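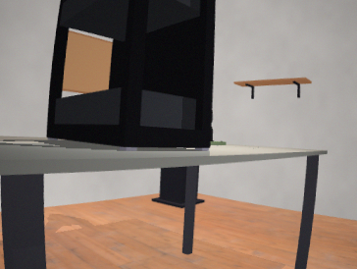
Nakside, 2025-03-27

Home | Projects | Field Trips | Student Reports | Contact

We use cookies to remember your settings. Accept / Manage

Open day at Viltarari: my report for the robotics elective

So our group went to the open day at Viltarari, and I signed up to write it up before I knew it had to be more than one page. There were nine of us plus Ms. Brunton, and we had the simulation room for most of the morning, then the workshop downstairs after lunch. I'm going to spend most of this on the simulation room because that's what my own project is on (and because I took way better notes before lunch than after).

The person showing us around was Shigeru Sekiguchi. He builds the practice rooms that their robot software gets tested in. I had pictured something like a video game with a whole city in it. What he builds is small! A gray wall, a wood floor, a table with long dark legs, a little shelf on two black brackets, and a big black open cabinet sitting on top of the table with a tan board at the back. The whole world stops where he stops building it. Hamish asked what's behind the wall and Shigeru said "gray, forever," and then showed us, and yes, gray forever.

The exercise he uses for visitors is called Warkar. The software gets told to take something small and put it somewhere, like into the cabinet or up on the shelf, and you change the room a little and see what it does. The flat green thing on the table next to the cabinet is the small item in the room we got. Isla thought it was a sponge. I thought it was part of the cabinet that had come off. Shigeru wouldn't tell us. He said we could give it any name we liked as long as we all used the same one in our notes, so it's "the green piece" from here on.

We split up into pairs and each pair got to move one thing and then start a run. Isla and I went first and moved the shelf. We put it higher up the wall, which felt mean but also sort of the point. The first run didn't get the green piece anywhere near the shelf, so we lowered it by two clicks and ran it again, and that time it got there and let go too early. I yelled. Isla wrote down "dropped, right of bracket" like a normal person.

Tane and Hamish left the shelf alone and turned the cabinet. I would have guessed that was the easier change because the cabinet is huge, but it has those thick corner posts, and when you turn it the posts end up between the arm and the inside. Their arm kept coming in at the post, stopping, and coming in at the post again. Out of 21 runs for the whole class, 7 ended with the green piece where it was supposed to go. I asked if that was bad. Shigeru said he'd have been suspicious of anything much higher with us moving the furniture.

Something I hadn't thought about before is how much of his job is fixing stuff that looks fine until you get close. He zoomed in on the feet under the cabinet, the thin purple bit along the bottom edge, and told us a story about an older room where a cabinet had been put in a tiny bit too low and shot up off the table as soon as the physics started. He has a video of it. We watched it more than once.

After lunch we saw the real arm in the workshop, running software from Melnyk, and it was much slower than I expected. Tane got to press the stop button. I have only one line in my notes from this part and it says "loud fan," sorry Ms. Brunton.

What I want to do for my project: build one room with a table and a shelf, change only the shelf height, and write down every run. I was going to do three kinds of furniture, but after seeing how long it took us to argue over one shelf I'm cutting it down. Shigeru said he'd look at my plan in April if I send it to him with the measurements filled in. I still need to ask the school for a computer that can handle it, the one in the lab makes a noise when you open two tabs.

Comments

Isla R.
It was two brackets and I wrote LEFT of bracket. Check the sheet!!

Hamish Tipoki
gray forever

S. Brunton
Nice work. Please add the run sheet as an appendix, and see me about the afternoon section.

Tane K.
can we get the cabinet video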